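Pelton 30 Stringing Machine, eight months in

I bought the Pelton in February after adding up what I had paid the shop in Kendville for restrings over two seasons. The total was 435 dollars, for two adults and a teenager who breaks strings. The machine cost less than twice that, so I ordered one.

It is a drop-weight model with a six-point mount and fixed clamps. It came in one box, and the base is heavy enough that I wouldn't carry it up stairs alone. Assembly took most of a Saturday morning. The bolts were all there. The manual is a folded sheet with small drawings, and step four shows the clamp rails the wrong way round. If the clamps won't slide freely after you tighten everything, take the rails off and flip them.

Mounting a racket is easy once you know how firm the side supports should be. I had them too loose on the first frame and it came out slightly wider than it went in. No crack, but it was a scare. Snug them up by hand and then check again after the first six mains.

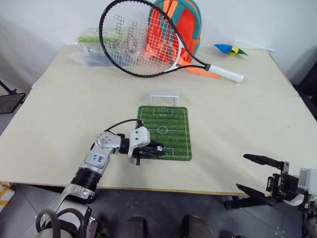

Tension is set by sliding the weight along the bar. The scale printed on the bar reads low. I checked it with a hanging scale and it was off by two pounds at the top end, less in the middle. I put a strip of tape on the bar with my own marks and now go by those.

The clamps are the weak part. They hold polyester fine, but they slip on soft multifilament unless you clean the teeth with alcohol before each job. The left one also needed adjusting after ten rackets. The starting clamp is sold separately, and you do want one. I use an Ibarra, which grips better than anything that came with the machine.

Speed: my first racket took two and a half hours. I am now at fifty minutes, a bit more if I'm using a string I don't know. A crank machine would be faster. For the number of frames we go through at home, I don't mind.

Support was slow. I wrote to Pelton about the scale and got a reply nine days later offering a new bar, which arrived with the same error. The spare parts are cheap, though, and the Stunotlow web store keeps them in stock.

Good: solid base, steady mount, parts you can get.
Bad: scale, manual, clamps on soft string.

I would buy it again at this price – with the starting clamp added to the same order.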